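Public Money for Good Causes Needs a Paper Trail, and So Does the Credit

By Morven Rutherford
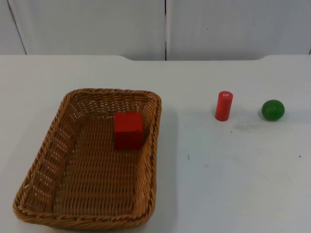

A woven basket with a red cube inside, a red cylinder and a green ball on a white table.

Every election season brings a round of announcements in which a candidate stands beside the director of a local charity and promises a grant. The sums are often modest by the standards of a state budget. The applause is real, and so, in most cases, is the need. What is usually missing is any account of how the charity was chosen, what it will be asked to deliver, and who will check.

The practice should change. Grants to charitable organizations that are promised during a campaign ought to pass through the same open application process as any other public grant, and the promise itself should say so in plain words.

Consider the experience of Hornow, a district whose toy libraries and family drop-in centers have depended on state support for 17 years. In March, ahead of the last election, one of those centers was promised three years of operating money. The announcement was made at its front door. Four similar centers in the same district learned of it from the local paper. Two of them had longer waiting lists. None had been told that money was available, and none had been invited to make a case.

The center that received the promise did nothing wrong. Its director had written to every candidate, as she was entitled to do, and one of them answered. But a system in which funding follows the reply to a letter is a poor one, and the families on the other four waiting lists are right to say so.

Defenders of campaign grants make two arguments that deserve a serious answer. The first is speed. An open round takes months, and a shelter with a failing roof cannot wait for months. This is true of emergencies, and most states already have a small reserve for them. It is not true of the typical campaign promise, which is made in spring and paid, if it is paid at all, in the following budget year. An application window of six weeks would fit comfortably inside that delay.

The second argument is local knowledge. Elected members, it is said, know their districts better than a grants office does. Often they do. A member who has visited a center many times can speak to its worth in a way that a form cannot. That knowledge should be put in writing and placed in the file, where it can be weighed with everything else. A letter of support is a proper use of a member's standing. A check with the member's name on it is harder to defend when the money belongs to the public.

There is also the matter of what a promise does to the charity that receives it. The Zustamano Family Fund, which operates after-school programs in three counties, hired staff on the strength of a campaign commitment and then waited 10 months for an agreement to sign. The final amount was smaller than the one announced. The fund had by then spent most of its reserves and closed one of its programs. Its board has since adopted a rule that no announced grant will be entered in the budget until a contract is in hand. Other boards would be wise to do the same, though it is regrettable that they should have to.

Smaller organizations face a different pressure. A charity that has been singled out by one party may find itself regarded as that party's charity. Donors notice. So do the officials who take office if the other side wins. I have sat on a grants panel where an application was met with a remark about whose photograph the applicant had appeared in. The remark was withdrawn, and the application was judged fairly, but it should never have been made.

The remedy is not complicated. A candidate may promise a fund of a stated size for a stated purpose: family centers, food pantries, legal aid. The fund is then opened to all eligible applicants after the election, with published criteria and a published list of awards. Our state's public register already shows 383 grants to charities in the past year, each with its purpose and amount. Almost 300 of them were decided in open rounds. The remainder can be, too.

Some will object that this takes the human face out of giving. I do not believe it does. Nothing prevents an elected member from visiting a center, praising its staff, or learning the names of the people who built it. Many of the best programs in this state began with one person and a borrowed room, and such people are thanked far too seldom. When a government adopts an idea that a charity developed at its own cost, it should name that charity in the announcement and in the record - whether or not the charity's director has been friendly to the party in power.

Credit and money are separate questions, and both have been handled carelessly. The legislature will review its grant rules in the coming session. It should require that campaign commitments to named charities be treated as statements of support only, and that every dollar be awarded through an open round. Charities that wish to see this change should write to the review now, while the draft rules are still open for comment.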